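Unit 3: Sorting and Cutting Your Footage

Reading for this week: pages 12 to 39 of the course packet. Please have your project folder on your drive before lab.

Last time we got everything off the cards and into the right folders. Now comes the part I look forward to every term, because this is where a heap of clips starts turning into something you'd want to watch!

Logging before cutting

Open your clips one at a time and watch them all the way through. Yes, all the way. Keep a log open next to the player and write a line for each clip: the clip name, what happens, and a mark from 0 to 3. A 0 means you never want to see it again. A 3 means you would fight to keep it.

The sample project in the shared folder, Tilldale, has 300 clips, and its log is in there too. Read through it before you start your own. You'll see the notes are short and a bit messy ("good light, shaky end", "use first half only") and that's completely fine. A log is for you.

The rough cut

Put all your 3s on the timeline in story order. Don't trim carefully yet, don't add titles, and please don't touch the transitions menu. Watch it once from start to finish with your hands off the keyboard, then write down where you got bored. Those spots are gold! They tell you where to cut and where you need a different shot to jump to.

Cutaways

A cutaway is a short shot of something near the main action: hands, a sign, a window, a piece of fabric. You drop it over a cut in an interview or a long take and the jump disappears. Three or four seconds is plenty. Strong color and a clear pattern read very quickly on screen, so they make great cutaways even when the shot is brief.

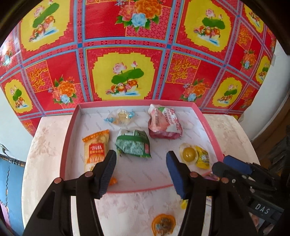 Fig. 3.1. Patterned cloth with mandarin ducks and lotus.

Try laying a cutaway so that it starts a little before the cut underneath it and ends a little after. Then try moving it ten frames either way and play it again. The difference is surprising, and playing with it is the fastest way I know to train your eye.

Sound over the cut

Let the sound from the next clip begin before its picture arrives (a J-cut), or let the old sound carry on under the new picture (an L-cut). The Potau exercise has both. Unlink the audio first, or you will drag the picture along with it and lose sync. If that happens, undo and start again from the last save.

To hand in

Your log, as a plain text file.
A rough cut with at least two cutaways, one J-cut and one L-cut.
A short paragraph on one cut you changed and what you were after.

Due Fri 15 March, by the start of lab. Save the project file under your own last name, and keep the unused clips, because we come back to them in May for the trailer assignment and you'll be so glad you have them.

Next unit: color matching between two cameras.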